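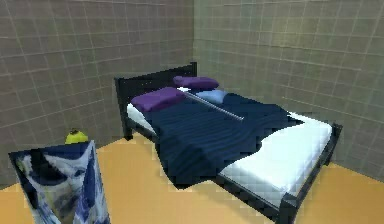 Aoife Dunne wrote to us that she had tried four browser extensions for saving her tabs, and ours was the first one which did not ask her to make an account.

About > Who We Are

We were happy with this message, and we put it on top of the page with her permission. Flutine is a small software company from Prulville. We make extensions for web browsers, and at this moment we have 2 of them: Flutine Tabs, which keeps your open pages in order, and Flutine Notes, which lets you write a comment beside any page and find it again later.

How we started

Alcides Urrego wrote the first version of Tabs in one November, for his own use. He had too many windows open and his old laptop became slow. He gave it to Bohdana Kobzar, who found 19 mistakes in it and then joined him to repair them. The settings page is still her design — every change is saved when you make it, and there is an Undo link for each one.

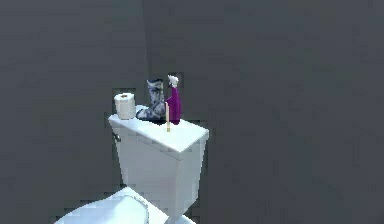

How we work

We keep the extensions small. Before each release, Gintarė Ots tests them on old and new computers, and she can stop a release if the browser starts slower than before. We ask only for the permissions that the extension needs, and we explain each one on the install page. Your tabs and notes stay on your own computer. If you want a copy, you can export it as a plain text file.

Tabs is translated into several languages by its users. If a sentence sounds strange in your language, please tell us. English is also not the first language for most of us.

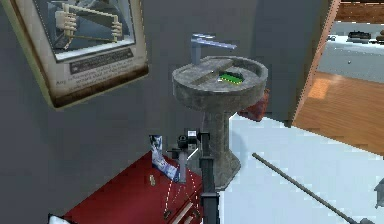 Notes will get a new reading view on 16th July. In this view the comment stands in its own panel under the text, with a border between them, and you can choose how large the letters are. We do not want a comment to be like the caption under that framed picture on the gray wall, where the lines are too tiny to read. The smallest size was removed after Gintarė tried it on a high-resolution screen.

For questions, write to us from the Help menu in either extension. Bohdana answers most letters herself, in English or Ukrainian.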